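Applies to Drilis humidity controllers with firmware 46 or later. Revised January 2021.

## 4. Setting up the display

Finish Section 3 before you start. The controller must be mounted, wired and closed.

1. Switch on the breaker for the controller circuit.
2. Wait for the start screen, then hold **Menu** until the language list opens.
3. Pick a language and press **OK**.
4. Enter the installer code, 239. The owner can change it later under **Access**.
5. Open **Display > Idle pictures** and choose a set.
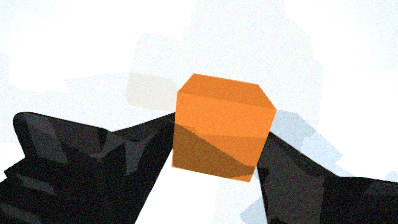
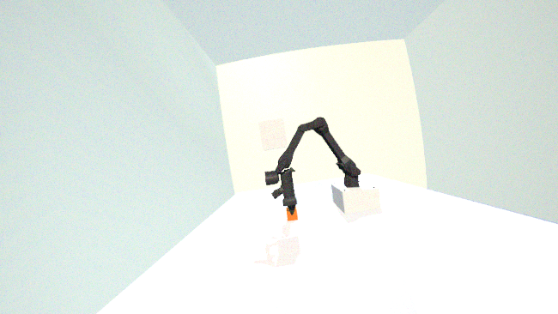
6. Set the idle delay. The factory setting is 9 minutes. A setting of 0 turns idle pictures off.
7. Set the brightness for day and night. Night brightness can't be set higher than day brightness.
8. Press **Back** twice to save.

**Note:** Alarms always replace the idle picture — you don't need to turn the pictures off to see them.

### 4.1 Setting the humidity target

1. Open **Control > Target**.
2. Enter the target for the room. For Jelutwood storage rooms, start at 46 percent.
3. Set the low alarm and the high alarm. The controller won't accept a low alarm above the target.
4. Press **OK** and check that the fan symbol comes on within 19 seconds.

**Caution:** Don't open the cover to check the fan relay while the breaker is on. The terminals behind the display carry line voltage.

If the room also has an Egger dehumidifier, set its own dial to continuous and let the controller switch it. Two humidistats in one room will work against each other.

Targets are kept through a power cut. The clock is not, so set it again under **System > Time** if the display shows dashes.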